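책상용 멀티탭의 부하 배분과 플러그 배치 개선
Zetville 공업전문학교 전기과 2학년 종합과제 최종 보고서
제출일: 2004년 9월 8일 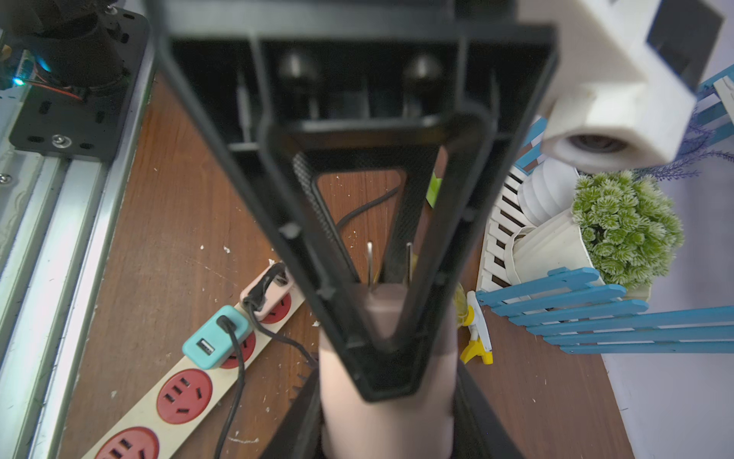

1. 과제의 배경

실습실 책상은 설치 당시 조명 스탠드와 컴퓨터 한 대만을 사용하는 것으로 계획되었다. 이후 납땜 장비와 충전기류가 추가되면서 책상 한 개당 필요한 콘센트 수가 늘었고, 부족분은 멀티탭으로 보충해 왔다. 멀티탭의 위치나 접속 순서에 관한 규정은 없으며 사용자가 빈 구멍에 임의로 꽂는 방식이 유지되고 있었다.

이 방식의 문제는 두 가지로 정리된다. 첫째, 소비전력이 큰 기기가 한 개의 멀티탭에 집중되어도 사용자가 이를 알기 어렵다. 둘째, 플러그 몸체의 크기와 방향이 서로 달라 인접한 구멍이 가려지고, 깊이 꽂히지 않은 플러그가 발생한다. 본 과제에서는 창가 쪽 책상 한 개를 대상으로 현재의 접속 상태를 조사하고, 추가 공사 없이 적용할 수 있는 배치안을 작성하여 그 효과를 측정하였다.

2. 조사 대상과 범위

대상은 목재 상판 책상 한 개와 그 위에서 사용하는 6구 멀티탭 한 개(이하 멀티탭 A)이다. 벽면 콘센트는 책상 왼쪽에 2구, 출입문 옆에 2구가 있으며 두 곳은 서로 다른 분기 회로에 속한다. 이 사실은 분전반의 회로 표와 차단기 개폐 시험으로 확인하였다.

플러그는 납작한 2핀형만을 다루었다. 접지핀이 있는 3핀형 플러그는 컴퓨터 본체에 사용되고 있으나 분해와 교체의 대상에서 제외하고 소비전력만 측정하였다. 옥내 배선의 굵기와 차단기의 동작 특성도 범위에 포함하지 않는다.

3. 기기 목록

멀티탭 A에 접속되는 기기의 명판 표시값은 다음과 같다. 표시값이 전류로만 적힌 기기는 정격 전압을 곱하여 환산하였다.

컴퓨터 본체 500 W
모니터 2대 90 W
인두 스테이션 70 W
열풍기 700 W
스탠드 12 W
노트북 어댑터 65 W
전기 포트 850 W
소형 충전기 9 W
합계 2,296 W

접속 기기의 수가 멀티탭 A의 구멍 수보다 많으므로 모든 기기가 동시에 접속되는 경우는 없다. 다만 모니터 2대가 분기 케이블 하나로 묶여 있어 실제로는 구멍 수를 넘는 기기가 접속될 수 있다. 합계는 명판값의 단순 합이며 동시 사용률을 고려하지 않은 값이다.

4. 측정 방법

소비전력은 콘센트 삽입형 전력계 Idura를 벽면 콘센트와 멀티탭 A 사이에 넣어 측정하였다. 전력계의 표시는 1분 평균값으로 설정하였고, 실습 시간 중의 최댓값을 하루에 한 번 기록하였다. 측정은 8월의 실습일 가운데 열흘 동안 실시하였으며, 앞의 5일은 기존 배치, 뒤의 5일은 변경된 배치이다.

플러그 온도는 접촉식 온도계의 감지부를 플러그 몸체 옆면에 테이프로 고정하여 측정하였다. 금속 날 자체의 온도는 삽입 상태에서 측정할 수 없으므로 몸체 표면 온도로 대신하였다. 온도 측정 시에는 부하를 20분간 일정하게 유지하였다.

삽입 깊이는 플러그 앞면과 멀티탭 윗면 사이의 틈을 틈새 게이지로 확인하였다. 틈이 1 mm 이상이면 불완전 삽입으로 분류하였다.

관리 기준은 멀티탭 A 한 개당 1,000 W로 정하였다. 이 값은 멀티탭의 정격보다 낮으며, 노후화와 반복 삽입에 의한 접촉 저항의 증가를 고려하여 과제에서 자체적으로 정한 것이다.

5. 기존 배치의 상태

기존 배치에서 기록된 최댓값은 1,106 W로 관리 기준을 초과하였다. 이 값은 전기 포트를 사용하는 동안 발생하였으며 컴퓨터 본체와 모니터, 인두 스테이션이 함께 동작하고 있었다. 열풍기와 전기 포트가 동시에 사용된 기록은 없다. 그러나 두 기기가 같은 멀티탭에 있는 이상 동시 사용을 막는 수단도 없다.

불완전 삽입은 두 곳에서 확인되었다. 한 곳은 노트북 어댑터의 몸체가 옆 구멍의 일부를 덮어 인접 플러그가 비스듬히 꽂힌 경우이다. 다른 한 곳은 스탠드의 플러그로, 전선이 책상 가장자리 쪽으로 당겨져 틈이 생겼다. 후자는 부하가 작아 온도 상승이 관찰되지 않았으나 전선을 건드릴 때 점등이 불안정하였다.

플러그의 식별에도 문제가 있었다. 몸체가 모두 검은색인 기기에서는 어느 기기의 플러그인지 확인하기 위해 전선을 끝까지 따라가야 했다. 여덟 개 항목 중 플러그에 이름이 표시된 것은 없었다.

6. 개선안

6.1 부하의 이동
전기 포트를 멀티탭 A에서 분리하여 출입문 옆 벽면 콘센트에 직접 접속하였다. 해당 회로에는 상시 부하가 없다. 포트의 위치도 콘센트 옆 선반으로 옮겼다. 연장선은 사용하지 않았다.

6.2 접속 순서
멀티탭 A의 전원선이 들어오는 쪽부터 번호를 1에서 6까지 부여하고 다음과 같이 고정하였다.

1번 열풍기
2번 컴퓨터 본체
3번 모니터 분기 케이블
4번 인두 스테이션
5번 스탠드 또는 소형 충전기
6번 노트북 어댑터

소비전력이 큰 기기를 전원선 쪽에 배치한 것은 멀티탭 내부의 도체 가운데 큰 전류가 흐르는 구간을 짧게 하기 위함이다. 노트북 어댑터는 몸체가 바깥쪽으로 나오도록 끝 구멍에 두었다. 5번은 공용 구멍으로 하고 두 기기를 번갈아 꽂는다.

6.3 멀티탭의 고정과 전선 처리
멀티탭 A는 상판 위에서 위치가 수시로 바뀌고 있었으므로 밑면에 접착식 면 파스너를 붙여 책상 안쪽에 고정하였다. 멀티탭의 전원선은 묶지 않고 완만하게 펴 두었다. 기기 쪽 전선은 플러그에서 15 cm 이상 떨어진 위치에서만 묶어, 플러그를 뽑을 때 묶음이 당겨지지 않도록 하였다. 남는 전선은 Prideo 정리함에 넣되 열풍기의 전선은 방열을 위하여 넣지 않았다.

6.4 표시
각 플러그의 몸체 윗면에 기기 이름과 구멍 번호를 적은 라벨을 붙였다. 날과 가까운 면에는 붙이지 않았다. 라벨의 두께로 인한 삽입 불량을 피하기 위해서이다.

6.5 청소와 점검
상판의 부스러기와 먼지는 멀티탭을 고정하기 전에 제거하였다. 이후의 점검 절차는 다음과 같다.
(1) 벽면 콘센트에서 멀티탭의 플러그를 뽑는다.
(2) 각 플러그를 몸체를 잡고 뽑아 날의 휨, 변색, 흔들림을 확인한다.
(3) 마른 천으로 날과 멀티탭 윗면을 닦는다.
(4) 번호대로 다시 꽂고 틈을 확인한다.
날에 변색이 있는 플러그는 닦아서 재사용하지 않고 교체 대상으로 분류한다.

7. 결과

변경 후의 최댓값은 913 W로 관리 기준 이내였다. 이 값은 열풍기를 사용하는 동안 기록되었다. 기준과의 여유는 87 W이며, 여기에 노트북 어댑터의 명판값을 더하여도 기준을 초과하지 않는다.

온도 측정에서는 열풍기 플러그의 표면 온도가 기존 배치에서 38 °C, 변경 후 36 °C였다. 두 측정일의 실온이 1 °C 달랐으므로 이 차이를 배치 변경의 효과로 보기는 어렵다. 접속 순서가 멀티탭 내부 온도에 미치는 영향은 이번 측정으로 확인되지 않았다.

불완전 삽입은 변경 직후 모두 해소되었다. 측정 마지막 날 스탠드 플러그에서 다시 1 mm의 틈이 확인되었는데, 소형 충전기와 교대로 꽂는 과정에서 끝까지 밀어 넣지 않은 것으로 추정된다. 공용 구멍은 이 점에서 불리하다.

8. 고찰

최댓값의 감소는 대부분 전기 포트의 이동에 의한 것이다. 접속 순서의 고정과 라벨은 전력값 자체에는 영향을 주지 않으며, 기기를 잘못 뽑는 일을 줄이는 데 목적이 있다. 오분리 횟수는 기록하지 않았으므로 이 효과는 수치로 제시할 수 없다.

측정 기간이 짧고 계절이 한정되어 있다는 점도 결과의 적용을 제한한다. 겨울에 개인용 난방기가 접속될 경우 현재의 여유는 충분하지 않다. 난방기는 멀티탭 A에 접속하지 않는다는 항목을 사용 수칙에 추가하는 것이 필요하다.

1분 평균값을 사용하였으므로 기동 시의 순간 전류는 결과에 반영되지 않았다. 컴퓨터 본체와 열풍기를 동시에 켜는 경우의 돌입 전류는 전류 프로브와 오실로스코프를 이용하여 별도로 측정하여야 한다.

9. 남은 작업

같은 배치를 Ashby 분교 실습실의 책상에 적용하는 작업이 남아 있다. 분교의 책상은 벽면 콘센트가 오른쪽에 있으므로 구멍 번호의 방향을 반대로 하여야 한다. 멀티탭도 4구형이어서 3번과 4번 기기의 배치를 다시 정해야 하며, 정리함의 규격은 책상 폭을 측정한 후 결정한다.

부록 A. 사용 기구
삽입형 전력계 Idura 1대
접촉식 온도계 1대
틈새 게이지 1조
접착식 면 파스너, 라벨 용지, 마른 천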